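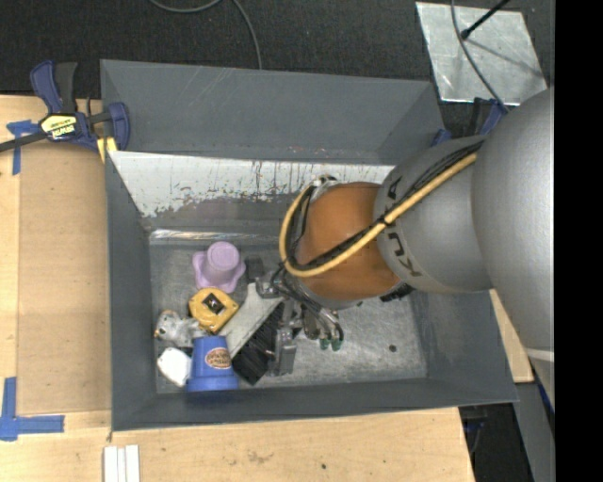 5 min read

Subject: Re: cell 4 and the returns bench, what changes for the people on it

Replying to Mariama's message inline, then adding the procedure notes I promised the list. Trimmed for length.

> From: Mariama Ametepe
> Date: 26th May
>
> We have been asked by the Rosow site to say in writing what the returns
> bench job looks like once bin picking is running on both shifts. The
> draft from Plusta says "operators transition to oversight." My people
> want to know what that means in hours and tasks.

Fair request. The Plusta wording should be dropped. At Warrier we ran the same pattern for one full season, and the job split into four parts: loading the bin, clearing faults, handling rejects, and checking labels on outbound totes. Oversight in the sense of watching the arm took almost no time. People stopped watching it after the second week and listened for the fault tone instead.

Loading changed more than we planned for. On the manual bench, the way items landed in the bin made no difference, and a person would dig. With the arm, how a batch is tipped in decides how the next hour goes. If everything slides to one side and piles against a sloped wall, the gripper has to approach close to the wall, the planner rejects most of its candidates, and the cell stops for help. Mixed returns are the worst case: a rigid cup, something soft, and a flat piece leaning on both. The operator who tips the bin needs to know this, and it should be in the training sheet as a skill with a name. We called it spreading.

> Second point. The rate in the proposal is 400 items an hour for the cell
> against what a person does now. Is that the number people will be
> measured on?

It should not be. 400 is the figure with clean single-type stock and no faults. On mixed returns we logged 1096 items over one four-hour run, including stops. That is 274 an hour. If the site sets a target from the first figure, the difference lands on whoever is standing at the cell, and that person has no means of making the arm faster. I would ask Rosow to report cell rate and operator work separately and to keep the cell rate off individual review forms.

> Third. Who is allowed to reach into the bin?

One trained person per shift, with the cell stopped and the stop confirmed at the panel. The current draft says "any operator may assist." Please strike that. A paused arm over an open bin looks the same as a stopped one from the bench side. Our rule at Warrier was:

1. Press stop at the panel. Do not use pause.
2. Wait for the panel to show the stopped state.
3. Check that the gripper is holding nothing. If it is, call the lead.
4. Move the items by hand to the middle of the bin floor. Remove anything torn or leaking.
5. Step back past the floor line before reset.
6. Write the fault code and the item type in the log.

Step 6 gets skipped when the shift is busy. It is also the only record of how much hand work the cell still needs, so the site should allow time for it. We measured around 50 seconds for the full sequence, most of it walking.

> Fourth. The bench has four people per shift. The proposal says two after
> changeover. It does not say where the other two go.

I can only report what happened with us. Two moved to inspection, where returns that the arm could not classify had been building up. That queue was in nobody's estimate. The Ciltier integrator had counted it as "exceptions" with no labor attached. It held steady at more than one person's work and less than two. I would ask Plusta for their expected reject rate by item type before anyone agrees to a head count. If they only have a single overall rate, the estimate is not good enough to staff from.

Pay grade is a separate matter. Fault clearing was put on the same grade as bench work at first. It was moved up one grade in November, after the third person trained for it asked to go back to the bench. The work is more interrupted and carries responsibility for the stop procedure. I suggest settling the grade before training starts.

> Last one. Several people asked whether the new job is worse.

Answers were mixed. Less lifting and reaching, which the older staff noticed first. Fewer wrist complaints were reported, though I do not have figures I would stand behind. On the other side, the pace belongs to the cell. On the bench, two people could talk while they sorted and slow down together for a few minutes after a heavy batch. At the cell one person stands alone with a fault tone that may sound in one minute or in twenty. Three of our people asked for rotation every two hours. We gave them that and kept it. Rotation also meant more people stayed in practice at sorting by hand, which mattered when the cell was down for a cable replacement and the bench had to run as before.

Some smaller items for the training sheet:

- The bin liner wears. Scratches and stains on sheet metal change how it reflects, and vision settings may need another look after a few months. Operators should know to report a rise in missed picks and not assume they are loading badly.
- Check the clamps or fixings that hold the bin at the start of each shift. A bin that has shifted slightly gives picks that are all off in the same direction.
- Cables and air lines along the arm get a visual check from outside the floor line only. Anything closer is maintenance.
- Soft goods go in a separate batch where volume allows. If they have to be mixed, put them in last and away from the walls.

Mariama, I can join the call with Rosow if they will accept someone from another site. Please send the Plusta draft in its current version first; the copy I have is missing the page on staffing. If anyone else on the list has run mixed returns on two shifts, I would like to see your stop log, even without item types.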